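3.2 Participation in the Sotard vigils

The families' network in Sotard was formed by parents whose children had died during police operations. From the first month it held a walk every Tuesday at 19.00, from the market to the district station. We interviewed 40 regular participants, most of them in their own homes, and collected 202 leaflets and letters. Tanguy, who led the fieldwork, also attended the meetings in Riviere, where the demands to the prosecutor were written.

Many respondents said that they did not see themselves as activists. They came first for a neighbour, and only later for a law. One mother told us: "I walk because the file is closed, but the house is not closed." Domestic life returned often in the interviews – meals, school clothes, the things of the children (Figure 4).
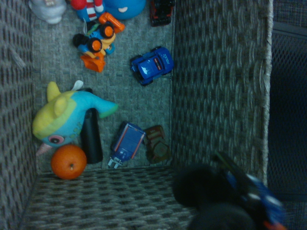 Figure 4. Toys in a woven grey storage basket.

3.3 Relations with the police

The station answered 19 of the letters in our collection. In most cases the answer was a short form, without the name of an officer. Respondents in Riviere judged this more severely than those in Sotard, where a liaison officer had been appointed in December. We return to this difference in Section 4.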